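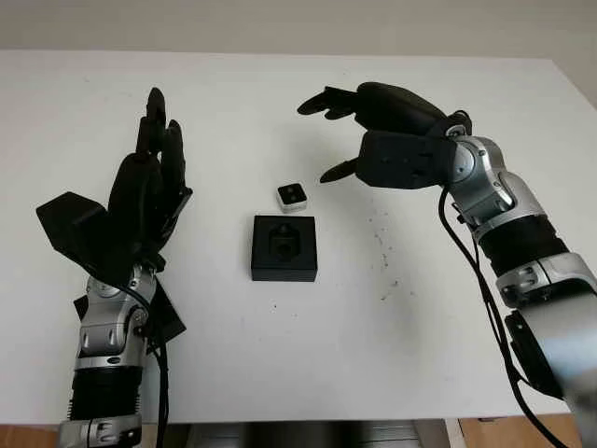

Every November the same sort of message lands in our inboxes, and this year's came from Esow, the company that took over billing for most of the small water districts on the east side of the county. It says paper bills are going away in May, that customers "overwhelmingly prefer" the new app, and that anyone who still wants a bill in the mail can have one for $2 a month.

I have some questions about overwhelmingly.

The figure comes from a survey Esow ran over the summer, and the summary is a single page. It says 2,191 customers responded. It doesn't say how many were asked, or how. I called the support line to find out, waited 41 minutes, and was told the survey went out through the app. So the people who were asked whether they like the app were the people already using it. I would expect that group to be fairly happy. I would also expect people leaving the dentist's office to be in favor of going to the dentist.

The district office in Firnberg was more helpful, at least on the phone. The clerk there said the contract lets the company drop paper as long as it offers "a reasonable alternative," and that the district had not been asked whether a fee counts as reasonable. She thought it would come up at the next board meeting. It was not on the last agenda, and I read the whole thing, including two pages on mowing.

Then there is the matter of savings. Printing and postage cost money, and I don't doubt it. But the notice says cutting paper will "help keep rates stable," and the same phrase was in the notice about the switch to Esow, back when the billing was still done by Lüthi out of the old bank building. Rates went up 16 percent after that one. Maybe they would have gone up more without it. Maybe the pipes needed the money. Either could be true, and neither is in the notice, so we are left with a word like "stable" and our own bills to compare it with.

A few readers have written to say the app works fine. I believe them. It works fine for me too, apart from logging me out every time I open it. A reader out in Flolau, where a phone signal is something you drive to, had a different report. She asked for paper in the spring, was told she was all set, and has since received one paper bill and two late notices. The late notices came by mail.

If you want to stay on paper, ask for it in writing and keep a copy. The form is on the back of your last bill, in the small print under the payment stub, and it does not mention the fee. I sent mine in without the $2 and will report what happens. The district office will also take the form over the counter and stamp it with the date, which is worth the drive if you have ever had a dispute with a billing company.

And if anybody has the full survey, questions and all, I would like to read it. A reply to this email will reach me.

You are receiving this newsletter because you signed up on our website. Unsubscribe or update your preferences at any time.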